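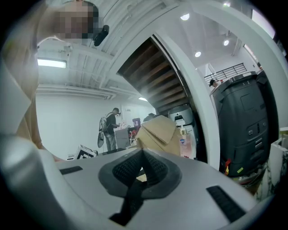 Gilix

Gripper build, second version. The body is the light gray part, and the black V-shaped pad in the middle is rubber with a fine grid texture. The V is meant to center round stock so I don't have to line up every pickup by hand. It runs off a Nesiter driver board and one servo. Parts so far come to 81 dollars, not counting the first body I threw out in April.

My problem is grip on light things. Bottles are fine. An open cardboard box slides when I pick it up by one wall. Would a softer pad help, or do I need more force?

Moscombe
Softer pad. I went through this on mine. The hard rubber I started with only touched along the edges of the notch, so a thin wall had almost nothing holding it. I recast the pads softer and left the servo alone.

Kollár
I don't agree. A V is the wrong shape for a flat wall, whatever you cast it from. Make a flat pair and swap them in when you need them. Two screws each, if you leave room for the heads.

Moscombe
Swapping pads every time gets old fast. The texture does some of the work if the rubber can bend into it.

Kollár
Some of it, yes. Then the pads wear and you cast them again. Mine lasted 80 pickups before the grid went smooth on one side.

Gilix
How much room did you leave behind the pads? I have a black strip down the center and I'd like to keep it.

Kollár
15 mm, and the strip can stay. Put the screws outside it.

Moscombe
Check your current limit before you cast anything. The Nesiter board ships with it set low. Mine was stalling early and I blamed the rubber for a week.

Gilix
It was still at the default. I raised it one step and the box holds if I take it near a corner — in the middle of the wall it still slips. I'll try the flat pair next and post the file if they fit. Moscombe, which rubber did you use for the softer ones?

Moscombe
I'll look at the can when I'm back in the shop.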